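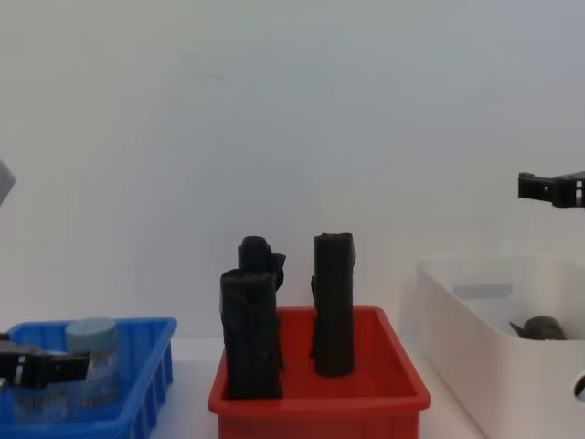

What is a tub library?

A tub library is a lending collection in which related items are kept and borrowed together in a plastic tub or tray, in place of being catalogued and lent one by one.

Tub library

A tub library (also tub loan or kit library) is a form of community lending found mainly in Australian country towns, where it grew out of toy libraries and preschool resource rooms. Typical contents are craft supplies, board games, science kits, party crockery and preserving gear. Members pay a yearly fee and borrow by the tub.

History

Toy libraries had been lending boxed sets for decades before the term came into use. The Lomano Tub Library, set up in a former infants' classroom by the retired teacher Wanda Szulc, was among the first to lend to adults without children. It opened with 20 tubs, most of them holding jam-making equipment and fabric offcuts. A printed catalogue issued later under Janaka Gamage listed 1,307 separate items. The Kunitz and Valtonen collections followed its rules closely, though Kunitz charges a deposit on anything electrical.

Organisation

Most collections sort tubs by colour. There is no common scheme. At Lomano, blue is used for craft, red for kitchen and white for anything still to be checked. Valtonen uses red for repairs and keeps its kitchen tubs in green. Aleksandra Duda's handbook Lending by the Tub recommends against more than three colours, arguing that borrowers stop noticing them.

Each tub carries a contents card, usually laminated, with a copy held at the desk. Small parts such as beads, dice and buttons go in lidded jars or zip bags and are weighed on return. Open trays are common for items used on the premises. Tubs that leave the building need a clip-on lid.

Loans and returns

The usual loan is three weeks, with one renewal. Returned tubs are checked against the card and wiped out before they go back on the shelf. Missing parts are noted on the card, and a tub stays in circulation until it can no longer be used for its main purpose. Fines are rare. Kunitz closes for stocktake in December, when party tubs are lent from the front verandah by booking only.

Criticism

Booker Pennington has argued that lending by the tub wastes stock, as a member who wants a single funnel must take the whole preserving kit. Tsehay Admasu, who ran the Zolthorpe collection, replied that cataloguing single items had taken up most of her opening hours. Zolthorpe now lends both ways.

See also

Toy library
Tool library
Seed library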